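Accueil / Essais / Aide à la conduite

Kerr Fella : essai d'un boîtier de maintien dans la voie en seconde monte
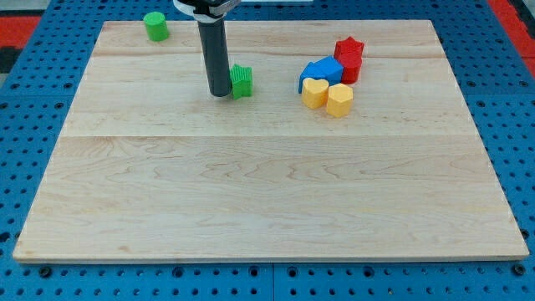 Le Fella s'adresse aux véhicules à direction assistée électrique dépourvus d'aide latérale d'origine. Il comprend une caméra à coller derrière le rétroviseur, un calculateur à loger sous la planche de bord et un faisceau en dérivation sur la prise de diagnostic. Le nôtre vient de Tramgate, au tarif de 503 euros hors pose.

L'installation a demandé une matinée. Le faisceau est un peu court pour une conduite à droite, et le support de caméra n'admet aucune correction une fois l'adhésif en place. L'étalonnage se fait ensuite en roulant, sur une route correctement marquée.

Nous avons parcouru 1649 km, surtout sur voie rapide. Le système s'active à partir de 46 km/h. Le couple appliqué au volant reste faible et progressif - on le corrige à deux doigts. En courbe large, la trajectoire est propre. Dans les zones de travaux, le calculateur hésite entre marquage blanc et marquage jaune, puis se désactive avec un simple bip, trop discret à 130 km/h. Par forte pluie, les décrochages sont fréquents.

L'application Dadness permet de régler la sensibilité sur 2 niveaux et d'exporter le journal des interventions. L'export, en CSV, est horodaté mais ne mentionne pas la vitesse. Dommage pour qui veut analyser les désactivations.

Points forts : dosage du couple, consommation nulle à l'arrêt.
Points faibles : alerte sonore, longueur du faisceau, notice en anglais seulement.

Avant l'achat, vérifier la compatibilité du véhicule et la position de l'assureur sur ce type de montage.

Tyra Solheim, 8 sept. 2019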